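# 想在高中办一个难民家庭的中文/英语结对辅导小组,学校要我先写方案,从哪里下手?

**分类:** 学生社团与公益 > 难民与移民支持
**提问时间:** 08/05/2024
**标签:** 高中社团、语言结对、志愿者管理、未成年人保护

## 问题

我在一所公立高中读十年级,学校在 Warkness 区。去年秋天开始,我们这边陆续搬来一些通过安置项目过来的家庭,有讲达里语的,有讲阿拉伯语的,也有几家讲西班牙语。我们学校的 ESL 班突然满了,老师忙不过来,有的新同学午饭时一个人坐在图书馆里。

我和一个朋友想办一个结对辅导小组,每周放学后见一次面,帮新同学练口语、看作业、填一些学校的表格。朋友家里讲中文,我也讲中文,所以我们原本还想顺便把学中文的同学拉进来,做三方交流,不过这个可能有点贪心。

上周去找副校长,她没有反对,但让我们先交一份两页以内的方案,里面要写清楚:

- 谁来负责(必须有一位教职员)
- 参加的人怎么招、怎么筛
- 时间地点
- 钱从哪里来
- 怎么处理隐私问题

前三条我大概能写。后两条完全没有头绪。我们能申请到的学生活动经费上限是 1000 美元,听说 Lambert 社区基金会有一个给青年项目的小额资助,上限 2000,但是要求申请人背后有一个正式的机构。我们只是两个学生,这算不算正式机构?

另外还有几个问题:

1. 我们能不能直接去问 ESL 老师要新同学名单?
2. 小组名字里要不要出现“难民”两个字?朋友觉得写清楚比较好,方便申请资助。我有点犹豫。
3. 有没有人真的办过类似的,第一学期大概会遇到什么?

方案 September 开学之前要交,所以还有一点时间,但我不想拖到最后。谢谢大家。

## 回答 1(已采纳)

我在 Jondden 的一所中学带过四年类似的社团,当时是负责的教职员。你的问题我按顺序说,可能有点长。

### 名单

不要去要名单。老师也不应该给你。学生的移民身份、语言班分班、家庭住址这些都属于学校记录,给另一个学生看会有麻烦,哪怕你是好意。

可行的做法是反过来:你们写一张通知,请 ESL 老师发给全班,有兴趣的同学自己报名,十八岁以下的由家长签字。通知要翻译。翻译不要用网上的机器翻译直接贴,我们第一年这样做过,达里语那份里有一句话的意思变成了“家长必须到场接受检查”,吓跑了好几家。后来是请学区的家庭联络员帮我们改的。大多数学区都有这个岗位,你可以问副校长的办公室。

### 小组的名字

我建议不写“难民”。

申请资助时,你可以在申请书里说明服务对象,那是给评审看的。海报、群名、活动室门口的纸是给全校看的。一个十五岁的孩子走进一间门上写着“难民辅导”的教室,等于当着所有人报了自己的身份。有的孩子不介意,有的很介意,也有的孩子家里的身份还在办理中,父母交代过不要跟别人讲。

我们那时候叫“周三语言桌”。后来改到周四了,名字也没换。

还有一点,既然名字里没有身份,就让谁都能来。我们那里后来有从别的州转学来的、有交换生、有单纯想练西班牙语的。混在一起以后,气氛比第一年好得多。你说想把学中文的同学拉进来,我觉得可以,但放到第二学期。第一学期先把一件事做稳。

### 钱

两个学生不算正式机构。通常有两条路:

第一条,走学校。学校本身或者学校的家长教师组织可以做申请主体,钱进学校账户,由负责的教职员报销。缺点是慢,买一盒马克笔也要填单子。

第二条,找一个财务代管方,英文叫 fiscal sponsor。本地的图书馆之友、教会、移民服务机构有时愿意做,有的会收一点管理费。要提前签一页纸的协议,写清楚谁能动用这笔钱。

我不清楚 Lambert 的具体规定,你要自己去看他们的申请说明,或者打电话问。小基金会的工作人员一般愿意接电话。问三件事就够:学校能不能做申请主体,餐食能不能报,钱要在多长时间之内花完。

说到花费,第一学期其实用不了多少。我们的支出大概是这样排的,从多到少:

- 点心。放学后大家都饿,没有吃的就没有人来。注意清真和坚果过敏,包装上有成分表的最省事。
- 公交卡。错过校车的同学需要自己回家,这一项我们一开始没想到。
- 打印和文具。
- 双语图画词典几本,放在教室里公用。

先用学生活动经费跑一个学期,拿着出勤记录再去申请外面的资助,成功率会高一些。评审看到一个已经在运行的小组,问的问题都不一样。

### 隐私

方案里写下面这几条,副校长应该就能接受:

- 报名表只收姓名、年级、想练的语言、家长联系方式。不问国籍,不问怎么来的,不问身份。
- 报名表由教职员保管,放在上锁的柜子里或者学校的系统里。学生负责人只拿到名字和年级。
- 活动中不拍照发社交媒体。要拍,事先有书面同意,而且同意了也可以随时撤回。
- 结对见面只在学校公共空间,门开着,有成年人在场。不去对方家里,不单独开车接送。
- 辅导员之间不讨论对方讲的家里的事。如果听到涉及安全的情况(有人受伤、有人威胁、有人没地方住),当天告诉教职员,由教职员去处理。

最后一条要单独培训。高中生很容易答应对方“我不会告诉任何人”,这句话不能说。可以教他们说:“我会认真听,但如果你不安全,我得找一位老师帮忙。”

### 填表格

你提到帮新同学填学校表格。午餐减免申请、校车登记这些可以在旁边解释单词,但由本人或家长自己填、自己签。任何跟移民、法律、医疗有关的表格一律不碰,请他们找有资质的机构。这一条也写进方案。

### 第一学期会遇到什么

辅导员比学员多。我们第一次活动来了一屋子想做志愿者的人,新同学只来了两位,坐在中间被一圈人围着问问题,第二周就没再来。后来我们改成先确定学员,再按人数放志愿者进来,多余的排候补。

然后是期中以后人会变少,考试和球队都在那段时间。不要因此取消活动,哪怕只有两个人也照常开门。

斋月期间调整一下点心安排,可以打包带走。

我的同事 Sarahí Montes 那时候做过一张每周活动的模板,前十五分钟吃东西闲聊,中间半小时结对,最后十分钟全组玩一个单词游戏。我们照着用了很久。你可以从这个开始,不合适再改。

祝顺利。

## 回答 2

补充几点,不跟楼上重复。我不是老师,是当年被辅导的那一边。我十四岁跟家人过来,英语基本是零。

一、不要把我们当成故事来听。第一次见面,有人问我“你们那边是不是很可怕”。我当时听懂了“可怕”这个词,就不想再去了。问喜欢什么音乐、会不会踢球,都比这个好。

二、让新同学也有东西可以教。我的搭档叫 Faustino Espinoza,他数学很差,我数学还可以,所以每次见面一半时间他改我的作文,一半时间我给他讲方程。这样我不觉得欠他什么。方案里最好不要写“帮助者”和“受助者”,就写“搭档”。

三、准备一些不用讲很多话也能一起做的事。刚开始词汇太少,干坐着聊天很累,二十分钟就没话了。我们那时候做过这些:

- 折纸、画地图
- 看超市传单,比价格,顺便学食物的名字
- 一起做简单的吃的,比如拌沙拉、卷饼
- 学摆餐具,学“盘子”“台面”“左边”“右边”这类词
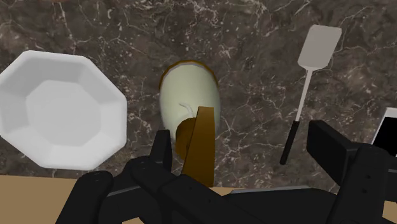
做吃的需要提前问学校能不能用家政教室。不能用的话,就选不用开火的。我们有一次做鹰嘴豆泥,三种家里的做法放在一起比,争了很久,那天说的英语可能比前面一个月都多。食材要提前写出来给家长看,除了过敏,还有宗教上的忌口。刀具由成年人保管。

四、别太快纠正发音。等对方把一句话讲完。如果意思听懂了,就接着聊,错的地方记下来,最后挑一两个讲就够了。

五、周围的人也需要准备。我们学校有老师说话会突然变得特别大声、特别慢,其实声音大并没有用,说短一点、写下来更有用。你们可以给全校老师做一页提示,这个事情不花钱。

关于名字,我同意楼上的看法。我当时如果看到门上写“难民”,我妈妈不会让我去。

## 回答 3

Fovari 那边好像有现成的社团章程模板可以下载,搜一下就有,改改名字就能交。钱的事直接找校长签字就行,没那么复杂。

> **评论(回答 1 的作者):** 模板可以参考格式,但隐私和未成年人保护那部分要按自己学区的规定写,各学区不一样。校长签字也不等于可以作为机构去申请外部资助,还是先问清楚。

> **评论(提问者):** 谢谢三位。我已经给 ESL 老师写了邮件,问她愿不愿意做负责的教职员,她说可以,但每周只能留一天。名字暂定“语言桌”,中文的部分先拿掉了。另外想问回答 2,家政教室你们是每周都用,还是偶尔用一次?

> **评论(回答 2 的作者):** 一个月一次左右。每周都做太累,收拾要很久,记得留出洗碗的时间。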